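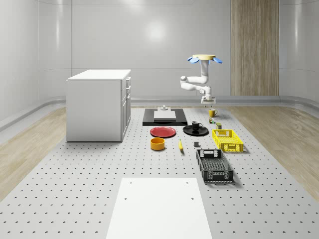

Anas El Ouafi asked after the March release whether the practice layout has to be rebuilt each time the Clonero arm is restarted. It does not, provided the layout was saved under step 5 below.

4.2 Setting up a table-clearing task in Vaher

Before you begin, close any other task that is open in Vaher. The simulator needs about 200 MB of free disk space for each saved layout.

1. Open the Layout menu and select Tabletop.

2. Choose the overhead mount. The arm will hang above the perforated platform with its gripper pointing down.

3. Add the items to be moved. The standard set includes plates, mugs, a bowl and a banana.

4. Place the yellow crate and the black crate where the gripper can reach them. Leave a clear path between each crate and the items assigned to it.

5. Select Save Layout and enter a name. Names may not contain spaces.

6. Press Run Slowly. Watch one full cycle before changing the speed.

Note: Items may be moved by hand while the task is paused. Vaher records the new positions when the task resumes — there is no need to save again.

Caution: Do not send a task to a physical arm until it has completed a slow run in the simulator without a contact warning. If error 41 appears, the gripper path crosses a fixed object. Return to step 4.

For mounting heights and cable routing, refer to the Naltmont installation sheet.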